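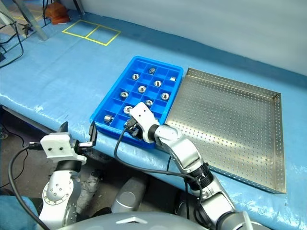
Kenneth Castillo wrote under my last post that I am comparing the wrong prices. A quote for two arms is one number, he said, and the cell you will be using one year later is another number, and the second one should go in the budget from the first day. He also asked why I did not write one word about spare fingers.

I was a little annoyed when I read it, and then I opened my spreadsheet and saw that he was right. So I made the budget again, and I want to share how it looks now, maybe it helps someone who is in the same place as us.

For those who did not read the earlier posts: we are a small shop, we sort and kit metal fittings for other companies, and I am the person who has to plan the first automated bench. We talked with two suppliers. Closteck sells the arms and the controller and leaves the rest to you. Clestier sells a package, where the table, the grippers and the training days are inside one price. In February I thought Closteck was clearly the cheaper one. Now I am not so sure.

What I forgot is mostly small things. I list them in the order I found them, which is also the order of my bad mood.

The trays. Our people can pick a nut from any kind of box, also a broken one. For the arms we want compartment trays, all from the same mold, so that a cell is always in the same place. Our old trays came from three different years and they are not equal, the difference is small but you see it when you put them side by side. Panganiban offered us a good price from 600 pieces. We do not need 600 now. But if we buy a small lot today and another lot next year, I am afraid we get again two kinds of trays. I put the 600 in the budget and moved half of the payment to the second quarter.

The metal trays. These we have already, perforated stainless steel, and I was happy to write a zero in this line. Then a colleague asked me what a shiny surface does to the vision system under our ceiling lamps. I did not have an answer. Both suppliers said "it depends", and Clestier added that a diffuse light over the bench is an option. The option costs $2,000. I keep it in the budget as a separate line with a question mark, and I will ask for a test with our own trays before I remove the question mark.

The fingers. This is Kenneth's point. The fingers touch metal parts all day and I must expect that they wear. Closteck sells a spare set, Clestier gives one set in the package and after that you pay. I asked also Jorkov, who make fingers by drawing, and their offer for several sets in two shapes was $2,505. It sounds like a lot for such small pieces. But our hex nuts and our cylinder fittings have quite different sizes, and a fitting can stand up in the cell or lie on its side, so I do not believe in one shape for everything.

The cables. Please do not laugh, but I had no money for cable guides at all. Two arms have many cables, and they should not hang where a person walks or where the other arm moves. Now there is a line for it.

The time. This was the hardest one to write in numbers. I planned 17 working days for one technician, for installation and for teaching the first tasks. My boss asked who does the technician's normal work in these days. A fair question. I added the cost of a temporary worker for the same 17 days.

When I put all this in, the distance between the two offers becomes quite small. Closteck is still lower, but only if everything goes well and if we do most of the work ourselves. With Clestier I pay more at the start and I sleep better, at least this is how their salesman explains it, and of course he must say so.

One more thing I changed. Before, I had one reserve for the whole project, ten percent, because everybody writes ten percent. Now the reserve is split. For the arms it is very low, the price is fixed in the quote. For everything that touches our parts (fingers, trays, light) it is much higher, as there I know the least.

I did not put any savings in this version. My boss wants to see them, and I understand it, but I do not know yet how many trays per shift the bench can do with our mix of parts, and I do not want to copy a number from a brochure. I will ask both suppliers to run the same test with the same box of parts, nuts and fittings together, and to send me the times for each tray, also for the ones that failed.

Kenneth, if you read this, I have a question back to you. Do you count the fingers as a consumable or as a part of the machine? Our accountant wants to know where to book them and I told her I would ask.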